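Will a robot ever tidy my bathroom cupboard?

December 20, 2018

My brother-in-law sent me another of those articles over the weekend. Household robots, five years away. I have been reading that they are five years away since I had a full head of hair, and I have the same cupboard full of plasters and half-used packets that I had then.

Lucian Sima, who used to fix packing lines at Kalden, is more hopeful than I am. His argument is that factories have had arms like these for decades, so the home must be next. I don't buy it. On his line, the same carton turned up in the same spot 745 times a shift. If one arrived squashed, the line stopped and Lucian walked over. At home everything arrives squashed.

Think about putting away first aid things. A tin is easy enough, it has sides and stays where you put it. A box with a handle on the lid, fine. Then somebody hands you a stethoscope, and the tubing goes wherever it likes. I can't coil one neatly myself and I have had 59 years of practice with hands.

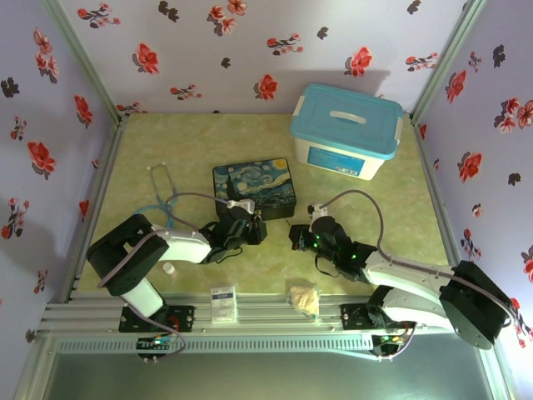
What I'd want to see first

Two arms facing each other over a tin with a Starry Night sort of pattern on it is a nice enough start. But I'd want the crumpled bag picked up and put in the box with the blue lid, then the bottle cap after it, and the lid shut properly. Then again in my house, with the light off in the hall and the cat about.

Sabine Fuchs says I'm moving the goalposts and that I said much the same about dishwashers. Perhaps I did — I still rinse the plates first. She has promised to send me something better in January and I've said I'll watch it to the end.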